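Robotics club update thread, Jan 25, 2024. It's a long one because a lot has happened and I'm too excited to sleep!

1/ So our student project finally has a name. We're calling it Pistero, after three weeks of it being "the folding thing" in every message. The aim is simple to say and very hard to do: get a pair of robot arms to pick up an item of clothing, hold it up flat and fold it.

2/ If you've only ever seen robots moving boxes, you might wonder what's so tricky about a T-shirt. A box is the same shape every time you meet it. A T-shirt is a new shape every single time you put it down (I now have very strong feelings about sleeves).

3/ We're teaching by showing. You take a hand-held gripper in each hand, do the job yourself, and the recordings become the lessons. I love this way of working! A first-year who has never written a line of code can sit down and be useful on day one.

4/ The bit we're practising just now is what we call the spread. Find two corners, pinch them, lift, pull until the top edge goes straight. Your fingers do it without thinking at home. Do it through a pair of jaws and you find out how much you normally feel your way along the hem.

5/ Blue fabric on green cloth, all evening long: 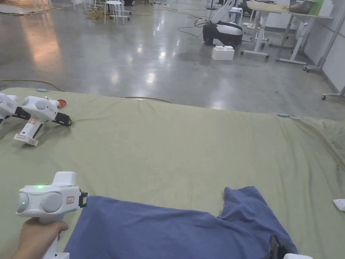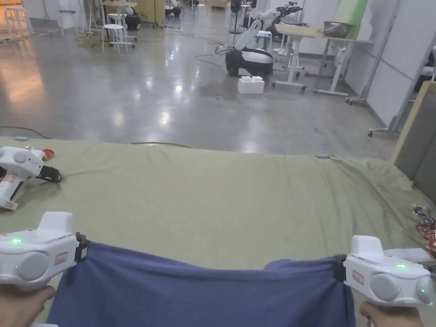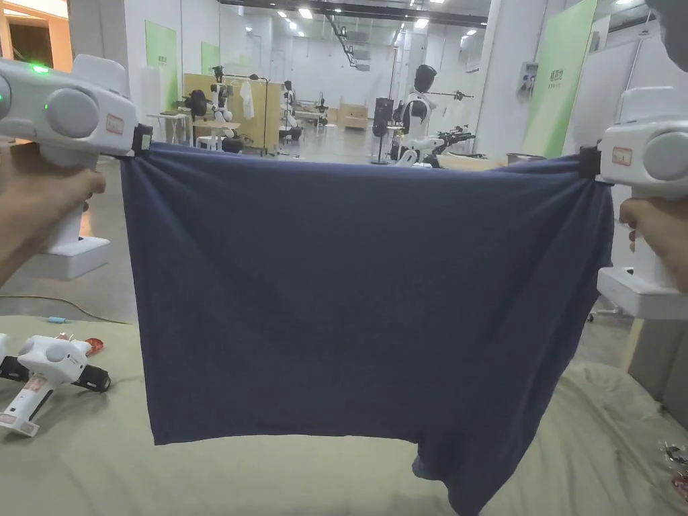 Grippers at the green table. Second and third pictures: both top corners held and the edge pulled out between them.

6/ Things I've learned about the spread so far. Go for the corners from the side. Coming down from above just pushes the cloth away from you and you end up chasing it across the table.

7/ Don't pull hard! I was a terrible puller at first. You want the top edge nearly straight, a bit of sag in the middle is fine, and then stop. If you keep tugging, one corner pops out and you're back to a heap.

8/ Also, slow is good but dithering is bad. If you hover over a corner making up your mind, the hovering goes into the recording too, and then you've taught a robot to hover. We bin those takes. I have personally supplied quite a few of them.

9/ We argued for ages about whether to smooth the cloth out before each go. I was for smoothing, and I've changed my mind. Start from a proper crumple, a different one each time, or the arms will only ever cope with tidy washing.

10/ The competition we're aiming at is the Kiltadari student challenge in March. Teams of up to three at the table, two attempts each, and the better one counts. The rules say the garment is handed over "in an unfolded state", and we have spent a silly amount of time discussing what that means.

11/ Samonte are entering as well and their towel folding last year was gorgeous, really crisp edges. I went and told them so afterwards and they gave me loads of tips about lighting. Such a friendly lot.

12/ Still to do: long sleeves, anything stretchy, and the actual fold after the spread. Someone has started on a little program called Derar that sorts good takes from bad ones, so we can stop doing it by eye at the end of a session. It can't tell a sleeve from a hem yet but I'm rooting for it.

13/ If you're a student here and fancy a go, come along. You don't need any experience, and if you've got old T-shirts you don't want, bring those too. Plain ones for now please, we'll get on to stripes later.

14/ Right, bed. Will post the first proper fold when we get one, however wonky it is!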